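Project Natov: Does a Shared Table Ever Get Cleared?
Final report, Home and Living Spaces module
13 February 2018

Background

We picked the table in the second-floor lounge at Teuber House because we all eat at it and all complain about it. It is a good-sized table. It is also where small objects go to retire. Our question was simple: if people have a rule for putting things away, do they put things away?

Earlier students tried a color-coded shelf called Zirgate, which is still in the lounge and currently holds a bicycle pump. We wanted something with less carpentry.

Method

We kept a log from October until the end of term and wrote down every item left on the table after 9 p.m. The log reached 241 entries, of which 85 were food or something food had been in. Halfway through we brought in the rule: whoever sits down last clears a space for the next person and sorts what is left into Eat, Use or Take Away.

The rule took 5 minutes to explain and over 25 messages to argue about. Most of the arguing concerned tissues — are they a kitchen thing or a desk thing?

A typical sorting problem has a red fruit on a round white plate, a shiny kettle toward the far side with a tissue box in front of it, and a gray computer mouse off to the right. The middle of the table is clear, which we scored as a partial success. 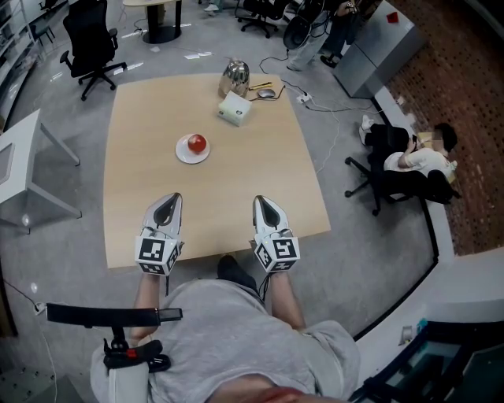

What we found

Food was easy. Fruit on a plate got sorted as Eat every time, though sorting it and eating it proved to be separate activities. Kettles were classed as Use and then left exactly where they were, on the grounds that someone would be using them.

Electronics did worst. A mouse has no natural home in a lounge, and Take Away only works if the owner admits to owning it.

Next steps

We would add a tray for the unclaimed things and empty it on Fridays. The tray has a name already (Stimero) but no place to stand, as the obvious spot is on the table.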